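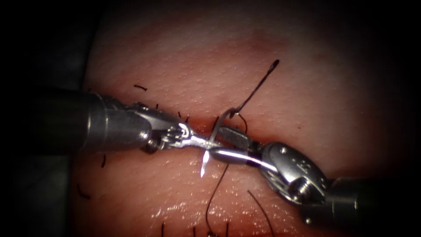 Suture (surgery)

A suture, or stitch, is a length of thread used to hold the edges of a wound together while it heals. Usually placed with a needle. Also the word for the seam itself, and for the act of making it.

Materials

Two broad groups, absorbable and non-absorbable. Absorbable threads break down in the body and don't need taking out. Catgut is the old one, made from sheep or cattle intestine, despite the name. Silk, nylon and polypropylene are usually classed as non-absorbable. Silk handles well and knots easily but tissue can react to it.

Thread size is given by number. A 2-0 is thicker than a 3-0, and a 5-0 is thinner again, common for the face. This confuses most begginers.

Needles

Mostly curved, so the point can be turned through tissue and back out. Round-bodied for soft tissue, cutting for skin. Older needles had an eye like a sewing needle; modern ones mostly come with the thread already attached.
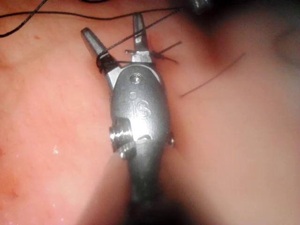
Jaws of a wristed instrument, slightly open.

Techniques

Simple interrupted: each stitch tied seperately, so one can fail without losing the row. Slower. Continuous: a single thread run along the wound, quick, but a break anywhere loosens the lot. Mattress stitches, vertical or horizontal, spread tension and turn the edges outward.

Practice is done on foam, pig skin, fruit peel or synthetic pads.
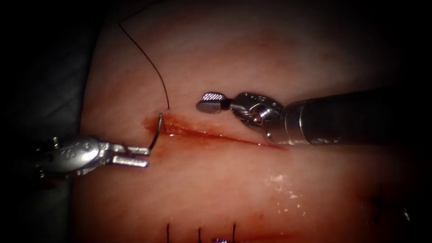 Removal

Face stitches come out early, often at 5 days. Scalp, trunk and limbs later, joints later still. Left too long, they can leave track marks.

See also

Surgical staple
Wound healing
Ligature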